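Re: [Florcombe-list] shirts for the swap, last call

February 2, 2024

On the list, someone wrote:
> Do we still want sports shirts for the Florcombe swap or are there
> too many already? Also is the drop-off at Ilatum or at the
> Siqueira hall this time? The flyer has both.

Yes still want them. Siqueira hall, ignore the flyer, the Ilatum address is from last year. We printed 700 of the things so no, not redoing.

Sorting as of tonight: 38 bags done, kids stuff all folded, coats on the rail. Shirts are the slow part. Please fold BEFORE you bag, and sizes on the outside of the bag, marker is fine. Anything with a name on the back goes in a seperate bag, Drelturitz takes those.

Still loose at my end, not bagged: a few odds and ends plus the red and white one, sports shirt I think, crumpled on the gray cushion. Will fold it when I do the next lot.

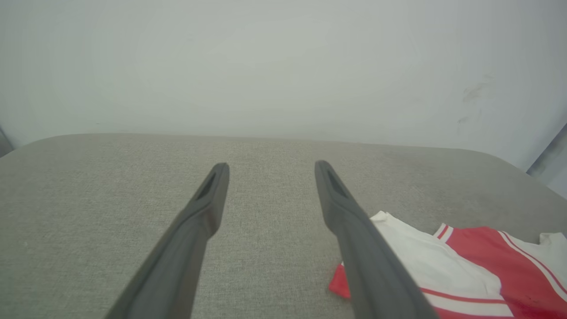 Hangers, we have plenty, no more hangers please. Bags we are short of, the big clear kind if you have any. And tape.

Doors open same time as last year, will send teh table plan when I have it. Got to run

--
Florcombe-list, clothes swap and general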